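# Chapter 5: Care of the Hand-Held Gripper

The earlier chapters treated the fixed cell, in which the tool is bolted to an arm and the arm is bolted to the floor. A hand-held gripper has no such base. It is carried from room to room, set down on whatever surface is free, and picked up again by a different operator. Faults that would take months to appear on a fixed tool can appear in a single shift.

The chapter covers inspection, finger replacement, and the service log. Procedures are given for the Prilleno hand tool, which shares its finger mount with the Hemness bench unit described in Chapter 2. Readers working with the Findlow tool should use the torque values in its own manual.

## 5.1 Terms

**Housing.** The rear body of the tool, which encloses the drive and the main board.

**Finger.** One of the two moving parts that close on the object. Fingers are wear parts.

**Parallel error.** The difference in the gap between the fingers, measured at the tip and at the root with the fingers closed on a gauge block.

**Cycle.** One full closing and one full opening. Partial closings are logged as full cycles.

## 5.2 Service Intervals

The fingers are inspected every 200 cycles and whenever the tool has been dropped. The inspection is done with the power off and the battery removed. A tool that has passed a bench inspection is still checked at the place of work before the first cycle, as transport can loosen the finger mount.

Lévesque's wear tables, reprinted in the appendix, list the finger life for soft goods such as bedding and clothing. Fabric causes little wear on the gripping face. It does leave lint in the finger slots and in the gap at the root, and packed lint will hold the fingers apart when the drive reports them closed. In one set of household tools, a parallel error was traced to lint after 372 cycles. The fingers themselves were within limits and were returned to service.

## 5.3 Inspection at the Place of Work

Hold the tool level, with the housing toward the body and the fingers pointing away. The work area should have enough daylight or lamp light to show the gap between the fingers along its full length.

1. Check that the label on the housing can be read by the scanner. Replace a label that fails two scans.
2. Check the screws on the rear of the housing. A raised head is tightened on the bench and never in the field.
3. Wipe the two round sensor disks with a dry cloth. Do not use solvent.
4. Sight along the fingers from behind the housing. The two yellow fingers should stand parallel, and the gap between them should show as a narrow, even line.

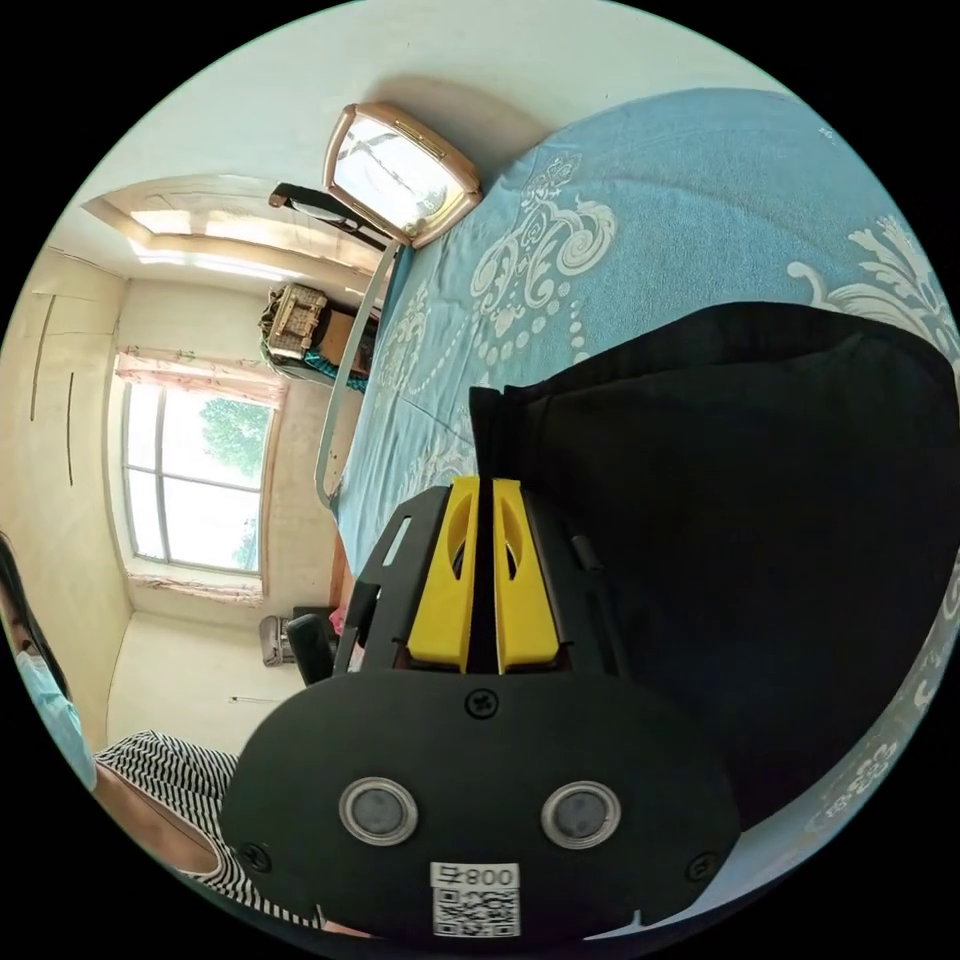
5. Look through the slot in each finger. Remove lint with a nylon brush, working from the root toward the tip.
6. Close the fingers on the gauge block and read the parallel error. Enter the value in the log.

A tool that fails step 6 is cleaned once and measured again. If it fails a second time, the fingers are replaced as a pair, following Section 5.4. Fingers from different pairs are not to be mixed, even when both are new.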